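Home Organization Basics
Unit 3: Clearing and Resetting a Desk
Handout for the evening group – Jan 24, 2019
Instructor: Shoshana Benavides

Welcome back! Last time we did drawers, and the before-and-after stories you sent in over the week were a joy to read. Tonight we move up to the surface. I love this unit. A desk is small enough to finish in one sitting, and you get to enjoy the result the very next morning.

Please have Unit 2 with you, as we will reuse the sorting words from it (stay, move, refill, toss).

1. What a desk surface is for

A desk collects things from every other room. Drinks come in from the kitchen, bathroom bottles get parked on the way somewhere else, and pockets are emptied onto whatever is flat. In the December survey for this course, 29 of you named the desk as the place where you look first for something missing. So it is already working as a storage spot, just without any plan behind it.

We will split the surface into zones:

Work zone – the middle, right in front of your chair. Only what you are using today.
Reach zone – the sides, an arm's length away. Lamp, pen cup, phone.
Back corner – the hardest part to see and to wipe. Keep it to one item if you possibly can.

2. The mat as a base

A large desk mat makes the work zone visible. Anything sitting on it is either in use or in the way, and you can tell at a glance. Dark mats are wonderful for small metal things like paper clips and keys, which show up bright against them. They also show dust, so plan on a weekly wipe.

Size: measure the desk before you buy. Þröstur Damgaard in the Monday group bought one 125 cm wide for a desk that turned out to be quite a bit narrower, and he ended up trimming it with kitchen scissors. (It looks fine!)

Placement: take hold of the far edge with both hands and line it up with the wall first. Then smooth toward yourself. Starting from the near edge leaves you with a ripple at the back that you will be chasing all evening. Small items can ride along on the mat if they are light, but move any drink well clear before you start pulling.

With a desk in a corner, the stray things tend to gather beside the mat. Look for the bottle of orange-colored juice and the loose pump dispenser head to the left, and the two keys on their ring, still out on the mat itself.

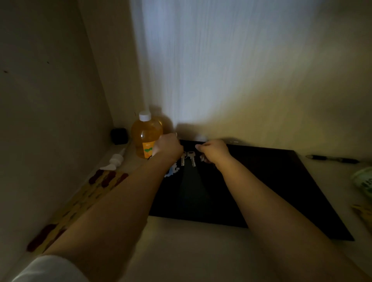 3. Sorting what you find

Use the four words again, and say them out loud if you are working in pairs. It really does speed things up.

Stay: chargers, speakers, lamp, one notebook.
Move: food and drink, keys, mail, anything with a home in another room.
Refill: pump bottles, tape, staples. A pump head that has come away from its bottle belongs here. Rinse it, run warm water through the tube, and reunite it with a bottle it fits.
Toss: dried-out pens, receipts you have no use for, packaging.

Keys get their own rule. Pick one hook or one dish near the door and use it for a full week before deciding whether it suits you. I use a little Vikden dish, and a saucer does the same job.

4. Wiping down

Lift the mat away completely. Dry cloth first for crumbs, then a damp one, working from the back corner forward. Let the surface dry before the mat goes back – trapped moisture can mark a painted or varnished top. Check the mat's label before washing it.

Homework

Reset your own desk once, start to finish, and write down how long it took. My first try was 51 minutes, most of it spent reading old mail. Then do a short reset on three evenings and note which items keep coming back.

Bring your list for Unit 4, cables and chargers. Bring a few twist ties too if you have them.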